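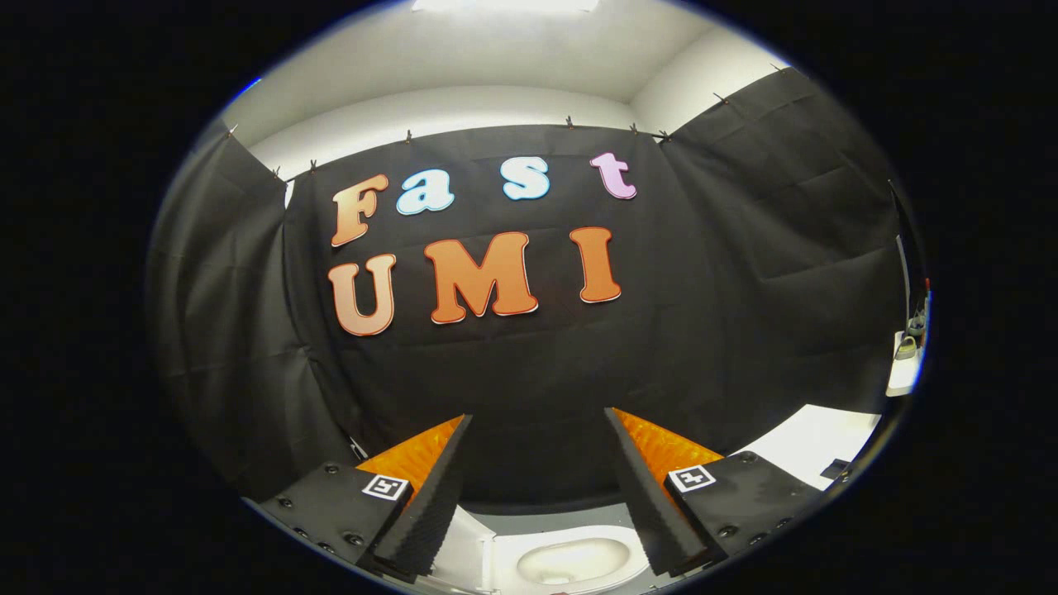
Birgit Brinkmann wrote under the dimmer review that she would take a desk with real faders over any tablet, provided the desk kept its show file when somebody kicked the plug out. The Nasska Grirance does keep it. I pulled the power in the middle of a crossfade, restored it, and the desk came back in the cue it had been fading into, with the fade finished and the cue list intact. Whether that is the right place to come back to is a separate matter, covered under playback.

What it is

The Grirance is a small lighting console for companies that carry their own rig. It has 14 channel faders, 2 playback faders, a go button, a back button and a narrow text display. Output is DMX on a five-pin socket. A three-pin adapter is supplied and is of decent quality. There is no network port and no wireless. The price at Carvalho, where I bought mine in December, was 1,585 with the dust cover and without the case. I paid for it myself.

It was used on a touring run of a rod puppet show for children and on one evening of short plays in a borrowed hall in Plendale. Both were run by a single operator. In the puppet show the operator also ran the sound.

Build

The body is folded steel with a powder coat. The faders are full length and have a firm, even drag. After the run, channel fader 11 had become slightly looser than its neighbors. It still tracks correctly from bottom to top with no jump in level. The fader caps pull off too easily and one came away in the bag. Spares are not supplied.

The go button is large and has a clear click, loud enough to be heard in the front row of a quiet show. Anneliese Wiegand put a square of felt under hers, which reduces the noise and also makes the press less certain. I left mine alone and moved the desk back a row.

The power supply is external, with a locking connector at the desk end and an ordinary plug at the transformer end. The locking end holds. The ordinary end is the one that will come out, so tape it.

Programming

Cues are recorded by setting levels on the faders, pressing record and pressing go. The desk assigns the next free cue number. Fade time up and fade time down are entered separately, and follow-on time is entered on a second page. There is no way to enter all three from one page. For a show with few cues this is tolerable. For the puppet show, which has many short blackouts between episodes, entering the follow-on times took longer than plotting the levels.

Inserting a cue between two existing ones uses point numbering. It works as expected, but the display shows only the whole number until the cue is opened. With several inserted cues in a row, the list reads as the same number repeated. I kept a paper cue sheet beside the desk and would advise anyone else to do the same.

Copying a cue is one key press. Copying a range is not possible. Deleting asks for confirmation, and the confirm key is well away from the delete key. There is a single level of undo, which covers recording and deleting but does not cover changes to fade times.

Patching is one to one by default. Any number of dimmers can be assigned to a fader, and each assignment can be given a maximum level. This last feature is useful with puppets, where a lamp close to the playboard will wash out a painted face at full. I capped both of the side lamps at the patch and had no need to think about them again.

Playback

Fades are smooth above the lower quarter of the range. Below that, with the filament lamps we use, stepping was visible on fades longer than the length of a slow breath. The manual describes a dimmer curve setting that is meant to help. The second curve removed most of the stepping and made the lamps come up late. The third made no difference I could see. With LED fixtures the stepping was worse on the default curve and absent on the second.

The two playback faders can be set as a manual crossfade pair or as a grand master and a submaster. They cannot be set as a crossfade pair with a separate master. For a blackout during a manual crossfade, the only route is the blackout key, which is small and sits directly beside the page key. I hit the page key by mistake once during a performance. It changed the display and had no effect on the stage.

On loss of power, as noted, the desk returns to the destination cue at full state. If the lights were halfway out when the power went, they will be out when it comes back. For most scenes this is correct. For a long sunset it is not, and the behavior cannot be changed.

Back steps to the previous cue in zero time by default. This should be the first setting any new owner alters. It is found under the system menu and not under playback, and the manual's index does not list it.

Saving and loading

Shows are saved to a USB stick. The desk accepted two of the three sticks I tried and rejected the largest with a general error message. Younes Cherkaoui had the same message with a small stick formatted on a laptop, and cleared it by formatting the stick in the desk. That also worked with mine. Saving takes a few seconds, during which go is disabled. Do not save during a show.

There is no offline editor. The show file is plain text and can be opened on a computer, although the format is undocumented. I changed a cue label that way and the desk read it without complaint. I did not try changing levels.

Manual

The printed manual is short, accurate and badly ordered. The page on factory reset comes before the page on saving. Carvalho supplies a corrected sheet on request, and Conceição Frade's one-page summary, which she sends to anyone who writes to her, is better than either.

Compared with a used desk

Adelino Arruda runs an older used desk that cost him a fraction of the price and has more channels. It has a proper crossfade pair with a master. It also weighs as much as a bag of cement and has an internal battery that no longer holds, so his shows vanish if the desk is stored for a season. For a fixed venue I would buy the used desk and replace the battery. For a van shared with scenery and puppets, I would buy the Grirance again at the same price and order spare fader caps with it.

The firmware on the tested unit was the version it shipped with. Carvalho lists an update that adds a confirmation tone to the record key. I have not installed it, and there was no mention of the follow-on page in the notes.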